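The White Table Returns to the Dining Room
Home and Interior, August issue

For much of the past decade, the dark farmhouse table held first place in the American dining room. Retailers now report a different preference. Plumar, which supplies tables to independent stores, has expanded its white range to 4 models, and the Zevdale showroom has given its front windows to pale tops with softened corners.

The reasons are largely practical. A white surface returns light to a small room and makes a modest set of dishes look considered. It also asks more of its owner. Every crumb and stray hair shows, and a scratch that would vanish into oak remains in plain sight.

Price varies widely. The Imico entry model sells for $143 and seats two. The McPhee extending table, at $1,340, is intended for a household that dines together every evening. Buyers are advised to view both under the lighting they have at home, as a white top may read as blue or gray depending on the bulb.
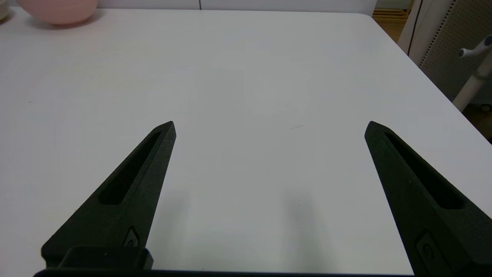
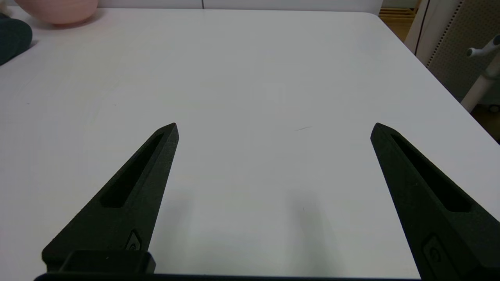 A pale top takes on a slight bluish-gray cast in both views.

Eleni Kovačević takes a less generous view of the fashion, and wrote to this magazine that a white table is a fine thing until the first dinner with beets. She kept hers for 2 years and then covered it with a cloth, which she has not removed. Her letter recommends that families with young children choose a mid-tone wood and spend the difference on better chairs.

Her objection deserves attention. Stains from beets, turmeric and red wine should be lifted at once with a damp cloth and a little dish soap. Abrasive powders dull the finish and should be avoided. Bowls with an unglazed foot can mark the top when they are dragged, and felt pads are an inexpensive remedy.

Color on the table is best kept simple. Soft pink, sage and cream dishes sit comfortably against white, while very dark stoneware tends to look heavy. Placemats may be omitted at breakfast but are recommended for hot dishes at any hour. Care instructions differ among manufacturers, and the leaflet supplied with the table should be kept.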